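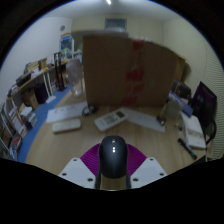
What is a demonstration set? A collection of recorded examples of a task done by a person, used to train a robot policy to do the same task.

Main page Contents Recent changes Random article Talk History

Demonstration collection (also demo gathering, handheld collection) – the step in imitation learning where examples get recorded. Usually done with a hand-held gripper and a camera on it, no robot needed. Older method is teleoperation. Slower, needs the arm on site.

Each example is one episode. Start, reach, grasp, move, release, stop. Length varies by task. Everyday rooms and desks prefered over lab benches, clutter left in. A policy trained on one clean table tends to fail on the next one.

Known sets. Wusow – 61 tasks, mostly small household objects, remotes and pens and such. Badell – 19 tasks, kitchens only. Gallent started as a teleoperation set, handheld episodes added later. Grīnberga covers offices, 13 rooms, eight operators.

Common problems: gripper moved too fast, so images blur. Tracking lost near blank walls. Fingers closed before contact. Operators fall into habits, same approach angle every time – most guides say to vary the start pose between episodes. Bad episodes are dropped or kept with a failure tag, practice differs beween sets.

Labels. Short text per episode, written by the operator or added afterward. Wusow uses one fixed sentence per task, Grīnberga allows free wording.

See also: imitation learning, teleoperation, grasp planning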